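Learning chess at 41

I finally joined the Tuesday club at the Prurmont library, and I am hooked! My first night I lost all 7 games, two of them to Lamisi Zakaria, who is eleven and very polite about it. She showed me a knight fork I keep seeing everywhere now — even in my sleep.

Kobina Nyarko lent me a battered book of 200 endgame puzzles, and I do two every morning with my coffee. King and pawn endings are so much fun once you start counting squares.

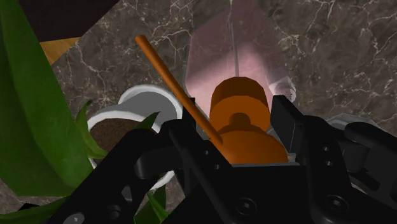
Orange, with a rounded base.

Next up is the January tournament. Abena Mensah has already put me down for the beginners' section, and I can't wait — I might even win one.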